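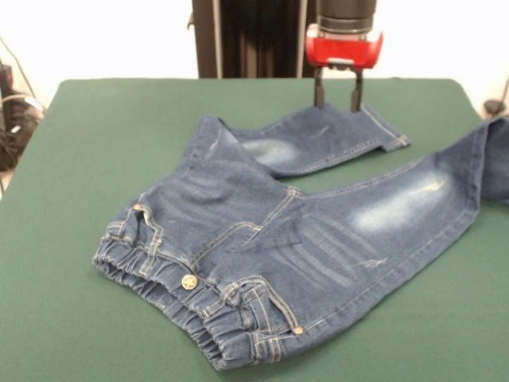
Blue denim, faded in patches.

By Ah-rin Oh
26 September 2023

412 shares 90 comments

Search Opinion Type and press enter

My mother owned one pair of jeans at a time. When they wore out she bought another, and the old pair went off to wash the car. I own nine, and I wear two. The rest are waiting for a version of me who goes dancing.

Last spring I paid 75 dollars for a pair from Brastik with the knees already faded. Some machine had lived in them for me – knelt in gardens, leaned on fences – and I got the credit.

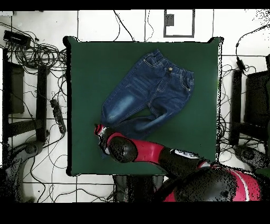

The stores have noticed that we'll pay extra for wear we didn't do. They have also noticed that we won't pay anyone to fix a seam. The tailor on my street closed in December, and the window now sells candles. I had meant to bring her a hem for years.

So I'd like to see repair sold at the register, like a warranty. Charge me more up front and patch the thing when it goes. I would grumble and then I would pay, as I do with parking.

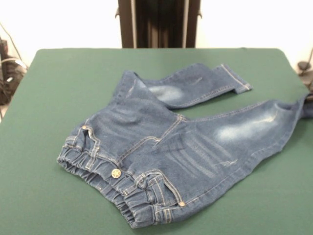

Gyu-bin Ra wrote in to say that this is easy talk from a woman with nine pairs, and that people with growing kids need cheap pants more than they need a mending plan. Fair enough. Hand-me-downs did the same job in our house, and all they cost was my sister's dignity. She still brings up the corduroys.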